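**Thu 3 August – Kneath workshop, finishing bench**

Second coat of Mumer oil applied to the 2 test boards. The first had been left overnight and was sanded back lightly before recoating. Colour remains greyer than the client's sample. 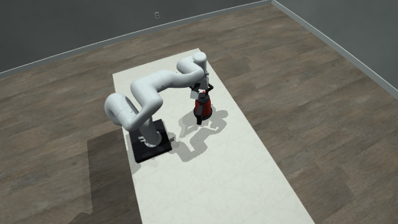

R. Ait Ali recommends a 650 mL trial of the darker Gristano tint before any further stock is ordered. Batch 1819 is to be set aside until T. Palacios has checked the labelling.

Remaining boards to stay in the drying rack, centre shelf.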